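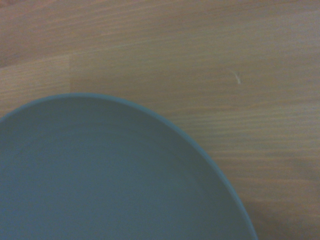

Ebrahimi
list co-moderator and keeper of the supper sign-up

Hi all,

Catching up on the block supper thread after a week of bad internet. Quoting the bit I'm answering so you don't have to scroll:

> Do we really want to use real plates again this July? Last
> year the washing up went on until almost 11 at night and
> I was still finding forks in the hedge in the fall. I'd be happy
> to pick up a pack of paper ones and be done with it. Also,
> has anyone asked Paritz about the long tables, and are we
> doing one sitting or 2?

Okay, plates first. I'm on the side of real ones, and I know I say that as a person who went home before the washing up last year (sorry!! my kid was asleep in the wagon). But paper plates and Kunon Street chili do not get along. The year we tried it I had beans down my shoe before I even found a chair. So my plan is that everybody brings their own plate, bowl and fork from home, and everybody carries them home dirty in a grocery bag. No washing line, no tubs, no forks in the hedge. I'd bring one of the plain blue-gray ones, which go with everything and which I won't cry over if one gets dropped on the curb. Put a bit of masking tape with your house number on the bottom, please, or we'll have the great white plate mixup all over again.

For people who forget (me, probably) I can put out a stack of spares on my porch. We should have enough for 50 people if a couple of you lend me a few.

Tables: yes, I called Paritz, and they still have the long folding ones. We can have them for the evening if we pick them up before noon and bring them back wiped down. I need 2 people with a truck or a van with the seats out. Last time we tried to do it with my hatchback and a bungee cord and I don't want to talk about it.

Money is a little tighter than I'd like. We have $700 in the supper fund, and the tables, the street permit and the ice all come out of that. I'd love to get the flatbreads from Clumalari again, but they went up in price, so maybe we get half as many and somebody with a good grill does corn? Speak up if that's you. The corn people were very popular.

On sittings, I'd say just one. Two sounded nice and organized when we tried it, but the first bunch never got up! They were having a good time and I wasn't going to be the one to shoo them. Let's start at 5:30, eat when the food's ready, and have the little kids go first.

Still need:
someone to do lemonade (the big jug is in my garage)
3 extension cords, the outdoor kind
a dish with no nuts and no dairy, ideally more than one
a person who is not me to make the playlist

Write back to the whole list and not just to me, otherwise I end up as the only one who knows about the potato salad and we get six of them.

See you out there,
Ebrahimi (the house with the green gate)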